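**Gemholm and Sesura open talks on direct trade agreement**

GEMHOLM — The Gemholm Chamber of Trade has confirmed that a delegation from the port city of Sesura will visit in October to discuss a direct trade agreement between the two cities, covering fresh produce, cold storage and small-scale manufacturing.

In a statement issued after its monthly meeting, the Chamber said the delegation would comprise representatives of 24 firms, together with officials from the Sesura port authority. The visit is expected to last five days and will include meetings at the Guildhall, a tour of the Kosach freight terminal and a session for local businesses seeking partners overseas.

Commercial links between the two cities date from 1861, when a packet service began carrying wool out of Gemholm and returning with dried fruit and olive oil. The service was withdrawn after a change in shipping routes, and trade has since passed almost entirely through third-party ports. The Chamber said that this arrangement had added to costs and lengthened delivery times for importers on both sides.

Under the draft terms, the two cities would recognise each other's inspection certificates for a fixed list of goods. Consignments on that list would be cleared at Kosach without a second examination, except where officials had grounds to request one. The list is still under discussion and at present includes table grapes, citrus, cut flowers, ceramic fittings and packaging machinery. 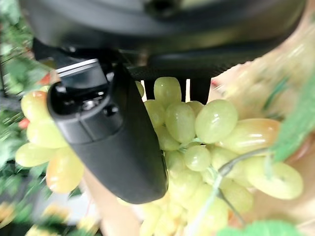
Delaunay, the cold storage operator at the Kosach terminal, welcomed the proposal but asked for greater clarity on inspection hours. The company said in a written response that produce arriving after 5 p.m. was now held until the following morning, and that an agreement which left this practice in place would be "of limited use to anyone handling perishable goods". It added that it was prepared to extend its own staffing if the terminal did the same.

The Chamber said it had noted the point and would raise it with the terminal's management before the visit. It also confirmed that any change to opening hours would be a matter for the terminal and would not form part of the agreement itself.

Smaller exporters have asked for help with translation and with the cost of samples. A fund for this purpose has been proposed, under which eligible firms could reclaim up to 30 per cent of their costs in the first year. Applications would be open to businesses registered in Gemholm and the surrounding districts. The fund remains subject to approval by the city council.

Should the talks succeed, a memorandum will be signed at the close of the visit and a return delegation from Gemholm will travel to Sesura in the spring. Businesses wishing to attend the October session are asked to register with the Chamber's trade office, which is open to callers from 9 a.m. Places will be allocated in order of application.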